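Informe de la visita al centro de documentación y búsqueda de Varness

Una delegación de la Fundación Clindetti visitó el 26 de junio de 2024 el centro de documentación de Varness, donde se conservan los ficheros de personas desaparecidas, desplazadas e internadas que la antigua oficina de búsqueda reunió durante sus años de actividad. La visita tenía por objeto conocer el estado de los fondos y examinar las condiciones de un posible convenio de consulta para familiares.

Recepción y presentación del centro

La dirección recibió a la delegación en la sala de lectura y expuso la historia de la institución. El fondo principal ocupa 340 metros lineales de estanterías y se divide en cuatro secciones: prisioneros, internados civiles, menores no acompañados y correspondencia familiar. Esta última comprende 2933 cartas que no llegaron a entregarse, en su mayor parte por cambio de domicilio del destinatario.

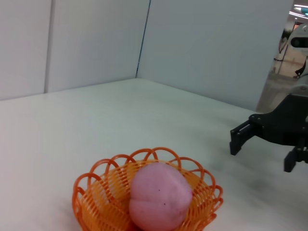
Mesa blanca y paneles de separación.

Los expedientes se abrían con la solicitud de un familiar y se cruzaban después con las listas remitidas por los campos y los hospitales. Cada ficha llevaba una referencia al expediente y, cuando procedía, a las variantes ortográficas del apellido. El sistema, concebido para el trabajo manual, sigue siendo la vía más segura para localizar un caso, ya que el índice informático solo cubre la sección de prisioneros.

Depósito y conservación

El recorrido continuó por el depósito Horley, situado en la planta inferior. El personal técnico explicó los criterios de limpieza y reencuadernación, así como el traslado progresivo de las fichas más frágiles a cajas de cartón neutro. Quedan por tratar 160 cajas, todas ellas de la sección de menores no acompañados —la más solicitada por los familiares y también la más deteriorada por el uso.

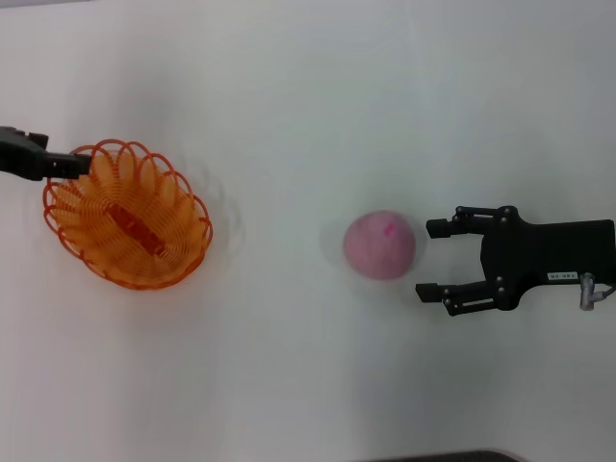
Atención a las familias

El servicio Manalastas, encargado de las consultas externas, tramita las peticiones por escrito y comunica el resultado mediante carta certificada. La delegación conoció el procedimiento completo, desde la comprobación del parentesco hasta la entrega de copias. Cuando un expediente contiene información médica o relativa a terceros, la respuesta se somete a una segunda revisión.

Se trató asimismo la cuestión de los plazos. El centro reconoce demoras en las solicitudes procedentes del extranjero y prevé incorporar personal de apoyo a partir de agosto. La delegación recomendó publicar un formulario único y aceptar la documentación sin traducción jurada en la primera fase.

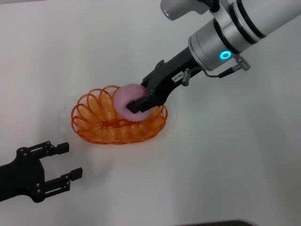
Cesta de alambre naranja y bola rosa.

Acuerdos

Ambas entidades convinieron en redactar un borrador de convenio que regule el acceso a la correspondencia familiar y el reparto de los gastos de reproducción. La fundación remitirá al centro su propuesta de formulario, y el centro facilitará una relación de las cajas pendientes de tratamiento. El borrador se someterá a los órganos de gobierno de las dos partes antes de su firma.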